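Virico Forum » Manipulation & Greifen » Methoden und Auswertung
Thema: Imitationslernen auf dem Tisch - Erfolgsquote bricht bei umgestellten Objekten ein

havlicek_b
Beiträge: 135
Verfasst im November, 09:12

Moin zusammen,

ich trainiere eine Diffusion Policy auf teleoperierten Demonstrationen, ein Arm, Parallelgreifer, Tischaufbau mit Küchenkram. Insgesamt 944 Episoden, Aufgaben vom Typ "lege X auf Y". Auf den Startkonfigurationen aus dem Training läuft das ordentlich. Sobald ich Teller und Ofen vertausche, fährt der Arm dorthin, wo der Teller früher stand, und öffnet über der leeren Tischplatte.

Val-Loss sieht unauffällig aus. Split ist zufällig über alle Episoden. Zwei Kameras, eine fest, eine am Handgelenk. Aktionsraum absolute Endeffektorposen im Basisframe.

Hat jemand Erfahrung, ob das eher am Aktionsraum liegt oder an den Daten?

Boris

stefania_m
Beiträge: 2.118
09:40

Zufälliger Split über Episoden aus denselben Sitzungen ist das Problem bei der Messung. Die Val-Episoden haben praktisch dieselben Layouts wie das Training, der Val-Loss kann den Fehler gar nicht anzeigen. Nach Layout gruppieren, dann splitten.

Das erklärt noch nicht das Verhalten, aber vorher lohnt keine weitere Diskussion über Architektur.

igor.kollar
Beiträge: 611
10:05

Widerspruch in einem Punkt: Der Val-Loss taugt bei Diffusion Policies auch mit sauberem Split nur begrenzt als Auswahlkriterium. Ich hatte Checkpoints mit steigendem Loss und besserer Quote am Arm. Also Rollouts, alles andere ist Beiwerk.

Zum Aktionsraum: Absolute Posen im Basisframe laden dazu ein, Positionen auswendig zu lernen. Relative Aktionen bezogen auf die aktuelle Greiferpose sind bei wechselnden Layouts robuster. Kostet einen Nachmittag, die Daten liegen ja vor.

stefania_m
10:21

igor.kollar hat geschrieben:
"Also Rollouts, alles andere ist Beiwerk."

Rollouts auf welchem Layout? Genau dafür braucht man die Gruppierung. Wer Checkpoints auf den bekannten Layouts auswählt, wählt den, der am besten auswendig gelernt hat.

dof_declan
Beiträge: 377
11:48

Ich würde bei den Daten anfangen. Frage an den Ersteller: Wie viele verschiedene Layouts stecken in den 944 Episoden? Wenn du pro Layout fünfzig Episoden aufnimmst und dann erst umräumst, hast du viel weniger unabhängige Konfigurationen, als die Zahl vermuten lässt.

havlicek_b
12:30

@dof_declan: Layouts sind es 3. Ja, ich sehe das Problem.

Umräumen hat beim Aufnehmen aufgehalten, deshalb blockweise. Zwischen den Episoden habe ich nur das zu greifende Objekt verschoben, alles andere blieb stehen.

dof_declan
12:44

Dann hat das Netz keinen Anlass, den Teller zu suchen. Zielposition und Layout sind fast vollständig korreliert. Mit 3 Layouts reicht es, den Ofen oder irgendein anderes großes Objekt zu erkennen, daraus folgt die Ablageposition.

vtrnka
Beiträge: 89
14:17

Wir hatten dasselbe im Projekt Plelus und sind am Ende bei folgendem Verfahren gelandet:

1. Vor jeder Episode wird das Layout gewürfelt. Ein Skript gibt für jedes Objekt Zelle und Drehung aus, die Bedienperson stellt um.
2. Zielobjekte und Ablenker werden getrennt gezogen. Ablenker dürfen aus derselben Farbgruppe stammen wie das Ziel.
3. Große Objekte (Ofen, Korb) wandern mit, mindestens alle zehn Episoden.
4. Die Testlayouts werden vor der ersten Aufnahme festgelegt und nie demonstriert.

Punkt 2 war bei uns der wirksamste. Solange immer nur ein rotes Ding auf dem Tisch lag, hat die Policy "rot" gelernt. Mit einer roten Flasche und Erdbeeren gleichzeitig geht das nicht mehr durch.

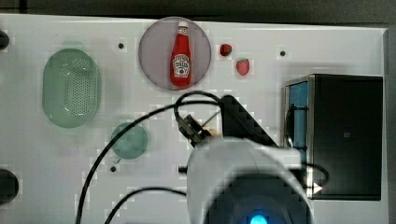 Der Durchsatz sinkt dadurch deutlich, das will ich nicht schönreden. In unserer Ablation war die kleine gewürfelte Menge auf den ungesehenen Layouts trotzdem klar besser als die große blockweise aufgenommene. Auf den gesehenen Layouts war es umgekehrt, was man beim Vergleich mit älteren Ergebnissen im Kopf haben sollte.

Relative Aktionen haben wir auch probiert. Geholfen hat es bei der Feinpositionierung kurz vor dem Griff, bei der Auswahl des falschen Ziels dagegen kaum.

Vendula

igor.kollar
14:52

Das deckt sich nicht mit meinen Läufen. Bei mir hat die Umstellung auf relative Aktionen auch die groben Anfahrfehler reduziert. Allerdings mit Handgelenkkamera als Haupteingang und stark beschnittener Festkamera. Welche Gewichtung hattet ihr?

vtrnka
15:10

Beide Kameras voll, eigene Encoder, Merkmale aneinandergehängt. Kann gut sein, dass die Festkamera bei uns dominiert und deshalb der Aktionsraum weniger ausmacht. Getrennt untersucht haben wir das nicht.

stefania_m
15:26

Dann wäre der billigste Test: Festkamera zur Laufzeit abdecken und schauen, ob die Fehlanfahrt verschwindet. Ein Lauf ohne Nachtraining, aussagekräftig nur in eine Richtung, weil die Policy ohne das Bild sowieso außerhalb der Verteilung liegt. Besser mit Camera-Dropout neu trainieren.

dof_declan
15:33

Abdecken würde ich lassen. Da bekommt man irgendein Verhalten und interpretiert etwas hinein. Dropout im Training ja.

havlicek_b
17:58

Danke, das reicht mir für die nächsten Wochen. Plan:

- Split nach Layout, vorhandene Checkpoints neu auswerten
- relative Aktionen auf den alten Daten, 2 Seeds
- danach neue Aufnahme mit Würfelskript, Testlayouts vorher eingefroren

@vtrnka: Gibt es das Skript irgendwo? Und wie fein ist euer Raster?

vtrnka
18:20

Liegt im Dindby-Repo unter tools/layout, Zugang schicke ich dir per PN. Raster ist einstellbar. Nimm es nicht feiner, als die Bedienperson nach Augenmaß stellen kann, sonst stimmt das Protokoll nicht mit dem Tisch überein. Die tatsächlichen Posen ziehen wir ohnehin nachträglich aus dem ersten Bild der Episode.

igor.kollar
18:41

Bitte die Zahlen zu den relativen Aktionen hier posten, auch wenn sie gegen mich sprechen. Und getrennt nach Fehlerart: falsches Ziel, Griff verfehlt, Ablage daneben. Eine Gesamtquote hilft bei der Frage nicht weiter.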